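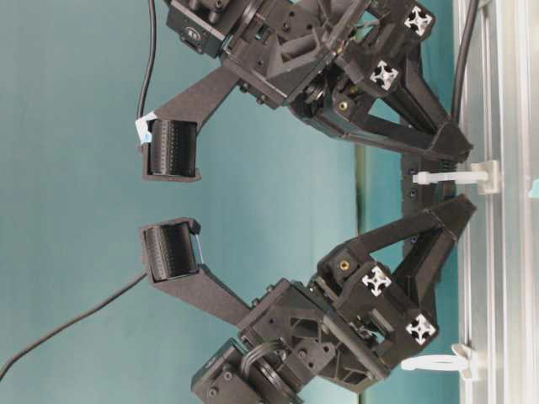

Progress report to the Ferent Fund
Good practice for small two-arm work cells, spring period
Prepared by Bello Adebisi, Drirnier Workshop

Dear friends at Ferent,

Thank you, first of all, for your patience while we moved benches in March. It cost us more evenings than I had planned for, and a few of the short updates I promised you never got written, so I hope this longer letter makes up for it. There is a good deal to tell!

You will remember that the grant was for writing a plain set of house rules for small robot arms that work in pairs, the kind that a school or a repair shop might build for itself from printed parts and aluminum rail. The big factory rulebooks are fine documents (I have read more of them this winter than I care to admit) but they assume a fence, a safety engineer and a machine that weighs as much as a car. Our readers have a bench and a shelf. We call the draft the Borar Guide, and it now stands at 4 chapters: building, wiring, daily checks, and working near a moving arm.

Building is the chapter I am happiest with. It asks people to keep a sheet for each arm, listing every printed part, when it was printed and when it was last taken off. It says how to look for cracks around screw holes and threaded inserts, which parts to swap as a pair, and how to mark a screw head with a paint pen so that a glance tells you if it has turned. We went back and forth for a long time over whether to give tightening figures. In the end we left them out of the main text and put them in a table at the back, where each shop can write in its own, as printed plastic varies so much from one machine to the next.

Wiring took longer. The rule we settled on is that every cable has a clip on the fixed structure before it reaches anything that moves, and that the slack after the clip is checked with the arm at the far end of its reach, power off, moved by hand. Labels go where they can be read without leaning in between the grippers. A few of our test readers thought this was fussy. I have kept it all the same, and I would be glad of your view.

For the daily checks we asked the people at Baxter Hall, who run two benches in the afternoons, to fill in the draft sheet every time they switched on. They sent back 192 sheets, for which I owe them a very large cake. Of those, 153 were filled in completely, and nearly all the gaps were in the same place: the line asking whether the gripper pads were clean and seated. I think the fault is mine. The line sat at the foot of the page under the signature, where anyone would miss it. It has moved to the top, next to the line about the emergency stop, and the wording is shorter.

The fourth chapter, on working near a moving arm, is the one that still needs care. Two grippers that face each other make a pinch point between them, and the software limit on one arm knows nothing of the other unless somebody has told it. The draft now says that the shared space has to be drawn on paper before either arm is powered, that hands stay out of it while the motors are live, and that slow speed is the setting the bench starts up in. What we haven't settled is how to word the rule for teaching by hand, when a person has to be close. We have 3 versions of that paragraph, and I like none of them very much.

On money, we are inside the budget. Printing came in under, mainly through doing the test copies on our own machine, and travel came in slightly over after a second trip to Baxter Hall. I would like to move the printing balance into paying for an outside reader, somebody who has done machine safety for a living, and I need your approval for that before I write to anyone.

Next on my list are the new check sheet, the hand-teaching paragraph, and a glossary, which several readers asked for and which I kept putting off. If you would like to come by while the benches are running, early afternoon is best, and there is usually coffee by two.

With warm thanks,
Bello Adebisi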